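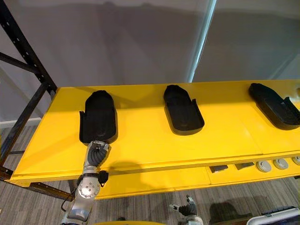

Clondix picker unit, two-armed: review after a trial at the Tramley packing site
April 26, 2020

The Clondix is sold as a direct stand-in for a person at a tray bench. It has two arms, fingered hands and a head camera, and it works at benches built for people. Ours kept its yellow top and the same rack. The site handles 4,000 moulded trays a day, and the unit took over one position out of 13.

Handling is the strong point. The hand takes a tray by the heel end, and the fingers cope with a thin rim better than the suction tool on our old Tronetti. Transfers between bench and bin need more floor space than a person does, and we moved two walkways to provide it.
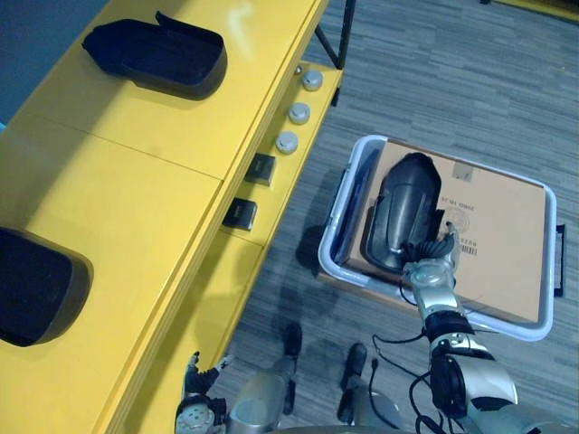

Speed was never the complaint on the bench, one packer wrote on the feedback sheet; what she wanted to know was who would answer for a bad tray once the robot had passed it. The manual says nothing on this. We settled it locally — the operator signs for the batch and may stop the unit without asking.

Changes to the job:

1. Lifting. Bench staff do less of it. Wrist strain was the usual reason for swapping positions, and swaps have dropped.
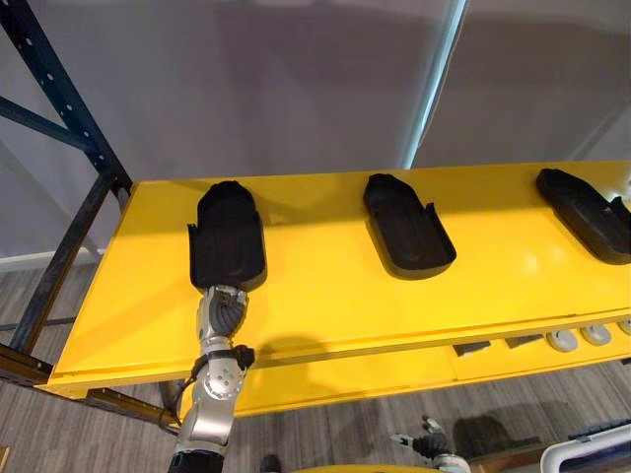 2. Attention. Watching a machine is tiring in a different way. We cut the stint to 2 hours after operators asked, and it should have been set there from the start.

3. Skills. Fault codes are listed in a 394-page manual with a poor index. Van Loon, the supplier, offers a training course, but places were short and our second group waits until September.

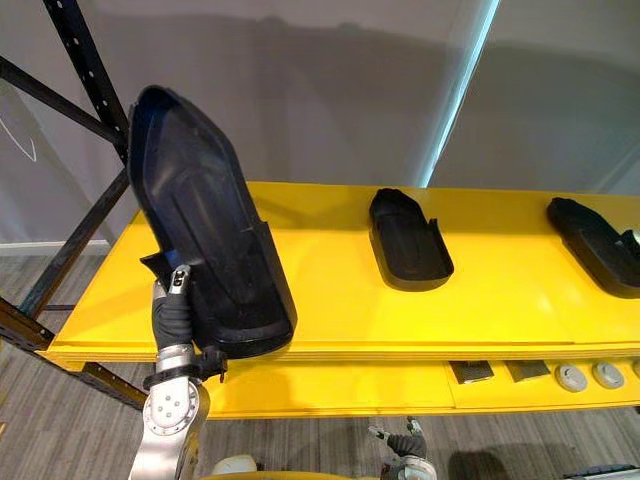 Verdict

Good hands, adequate software, weak documentation. Pay grades for operators were left open during the trial and should be agreed before a purchase. We would take a second unit on the same terms, with the course included in the price.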